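Kitchen drawer diary, July

Started on the second drawer this morning, the one under the toaster where everything ends up.
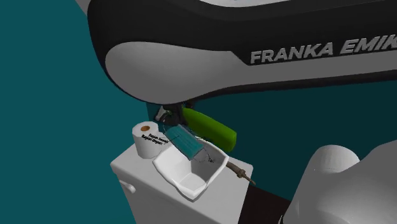 I pulled it all the way out and set it on the table so I could see the back corners. Two can openers, neither of them any good. A bag of rubber bands that had gone hard and stuck together. A tea strainer I thought I lost when we moved. Birthday candles, mostly used. The little key for bleeding the radiators, which I have been looking for since winter.

The can openers bother me the most. The older one is a Pesgate that was in the house when we came. It cuts fine for half the can and then it slips, and you have to start again from the other side. I bought the second one from the Billach store to replace it and it slips too, only sooner. I tried them both on a can of chickpeas before lunch so I could be fair about it. The Pesgate got around in three tries. The new one left a piece in the middle that I had to bend back with a spoon. So the new one goes and the old one stays until I find something better.

Had the chickpeas for lunch with an onion and some lemon.

In the afternoon I went down to Zapata for jars. I have been keeping rice and lentils in the bags they came in, closed with clothespins, and the pins pop off when I push the bags to the back of the shelf. I found lentils behind the flour again last week. I wanted square jars, because round ones waste space, but the square ones had a metal latch and cost more than I wanted to pay. I stood there for a good while. In the end I took the round ones with the screw lids. The lids are plain and turn easily, and my hands are not so good in the mornings, so that counts for something. I also took a roll of paper labels.

Giuliana Cuervo was in the same aisle looking at ice trays. She has the silicone ones and says everything that comes out of them tastes of the freezer. I told her to wash them in baking soda and dry them in the sun, which worked for mine. She said she would try it but she was buying the hard plastic ones anyway. We talked about her sister's knee and then she had to get back for the bus.

Back home I washed the jars and lids and left them upside down on a towel. I should have done this yesterday, because they take a long time to dry and I can't put rice in a jar with water in it. I did that once and had to throw away the whole lot.

While they dried I sorted the rest of the drawer into keep and go. Keep: the strainer, the radiator key, the good peeler, the measuring spoons, the Pesgate opener, the matches, the candles that still have some length. Go: the rubber bands, the new can opener, the corn holders with missing partners, a plastic lid that fits nothing. I went around the kitchen with that lid trying it on every box I own. It is very close to fitting the blue one but it lifts at one corner.

The peeler deserves a line. It is the cheap kind with the blade that moves, and I have had it longer than anything else in the drawer. I bought an expensive one a few years ago with a thick soft handle and never liked it. It took too much off the potato. I gave it to my nephew, who seems happy with it.

Around four I cut up a cereal box to make dividers. I have seen the bamboo ones in the stores, and they are nice, but my drawer is not a standard width and there would be a gap down one side. Cardboard can be cut to whatever I want. I made one long piece and two short ones and slotted them together, and covered the top edges with tape so they don't fray. The first long piece was too tall and stopped the drawer from closing, so I trimmed it. It looks a little homemade but it holds. Spoons and small things at the front, opener and strainer in the middle, matches and the key at the back where they won't be knocked about.

I lined the bottom first with the ribbed mat from Skosar. I had part of a roll left from doing the shelves. It is supposed to be non-slip, and on the shelves it is fine, but in a drawer it creeps toward the front each time you open it. I stuck the back edge down with two bits of double-sided tape. Will see how that does by the end of the week.

Supper was eggs and the rest of the bread. The bread is from the day before yesterday and was dry at the cut end, even though I had it in the tin. I think the tin doesn't seal the way it did. There is a dent in the rim from when it fell off the counter, and I can feel air there with my finger. For now I am going to keep the loaf in its bag inside the tin and fold the end under. If that doesn't help I will look for a cloth bag, though my mother always used one and her bread was not any better than mine.

The jars were dry enough by eight. I filled one with rice, one with red lentils and one with the brown ones. The rice didn't all fit, so there is still a bag with a clothespin on it, but a small one. I wrote the labels in pencil first and then in pen. The pen smeared on the red lentils one because I touched it too early, and I did it over.

Cooking times go on the back of each jar. I always forget them for the brown lentils and end up looking for the bag in the trash.

Tomorrow: take the go pile out, return the new can opener if I can find the receipt (I think it is in the coat pocket), and look at the drawer under the sink. That one has the bulbs and the batteries in it, and I don't know which batteries are dead. I need to borrow the tester from next door before I start, or I will just be moving them from one side to the other again.

Also need: dish soap, tape, a lemon.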